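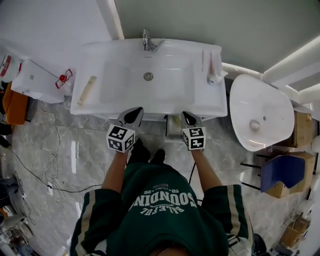

# Dasier Savings Account

Dasier is the savings account we always wanted to have ourselves. It's one account with as many separate "jars" inside it as you like, each with its own name, its own goal and its own little progress bar. You can put money in whenever you want, move it from jar to jar in a couple of taps, and every dollar earns interest from the day it lands, whichever jar it's sitting in.

It is open to all Drirov members, new and old. If you already have a Drirov checking account, you can add Dasier from the phone app and start using it the same day.

## How the jars work

Think of the account as one big pot with dividers. We hold the total, and you decide how it is split up. When you open the account there is a single jar called Main, and you can rename it straight away (please do, "Main" is a dull name for a jar!). After that, tap **New jar**, type a name, and set a goal amount if you want one. Goals are optional. Plenty of members keep a jar with no goal at all and simply let it fill.

Moving money between jars is instant and never counts as a withdrawal. So if the car needs tires and the vacation jar has to help out, go ahead, and pay it back next month.

You can also give a jar a date. Say you want $1000 by the time the property tax bill comes. Put in the amount and the due date, and the app works out what you'd need to set aside from each paycheck to get there. If you miss one, it spreads the difference over the paychecks you have left and shows you the new figure.

## Interest

Interest is worked out daily on the whole balance and paid on the last day of the month. The rate is variable, and the current one is always shown on the rates page and at the top of the account screen in the app.

One thing we're really pleased with is that you choose where the interest goes. It can be shared across all your jars according to what's in them, or it can all drop into one. We like the second setting, it's surprisingly fun to have a jar that fills up by itself.

## Ways to pay in

- **Payday split.** Send part of your direct deposit to Dasier and divide it between jars by dollar amount or by percent.
- **Round-ups.** Each debit card purchase is rounded up to the next dollar and the change goes to the jar you pick. A $4.35 sandwich puts 65 cents away.
- **Scheduled transfer.** Weekly, every two weeks, or monthly. You can skip one without canceling the rest.
- **Check by phone.** Same as in checking, just choose Dasier as the account.
- **Cash.** At the counter in either branch.

Round-ups are collected once a day, in the evening, as a single transfer. If your checking balance is below $200 at that point, we leave your round-ups alone and pick up again when the balance is back over the line. You can raise that limit in settings, or turn it off.

## Taking money out

Transfers to your own Drirov checking account go through right away, day or night. Transfers to another bank usually take one to two business days. You get six free withdrawals a month, and after that each one is $2. Moves between jars don't count toward the six.

There is also a **lock** you can put on any jar. A locked jar won't let money out until the date you set. If something comes up, call us or stop by and we'll unlock it, there's no charge and no interest is taken back.

## New in April 2018

Shared jars are here! Two members can now save into the same jar, each from their own account. Both of you see the balance and both get a note when money goes in. Taking money out of a shared jar needs a yes from both people, and either one can ask for it to be closed and split back according to what each paid in.

We tried this out in March with 178 members, and their comments changed quite a bit of it. The running list of who paid in what was on by default at first. It is now hidden unless both people switch it on, and the whole thing feels friendlier for it.

## Account details

| | |
|---|---|
| Opening deposit | $200 |
| Minimum balance after opening | None |
| Monthly fee | None |
| Number of jars | No limit |
| Free withdrawals | Six a month |
| Further withdrawals | $2 each |
| Interest paid | Monthly |
| Statements | Online, or on paper at no charge |
| Minimum age | 16, or any age with a parent on the account |

The opening deposit can come from checking, from another bank, or in cash. It doesn't have to stay in the account.

## Opening an account

**Already a member:** in the app, go to *Accounts*, then *Add*, then *Dasier Savings*. Your details carry over, so there's only the opening deposit to choose and the terms to read.

**New to Drirov:** visit our Polishchuk Street or Dredetska Avenue branch with a photo ID and something recent showing your address, such as a utility bill. Both branches can open the account while you're there and help you set up the app if you'd like a hand.

Account terms, the fee schedule and the privacy notice are available at both counters and under *Documents* in the app.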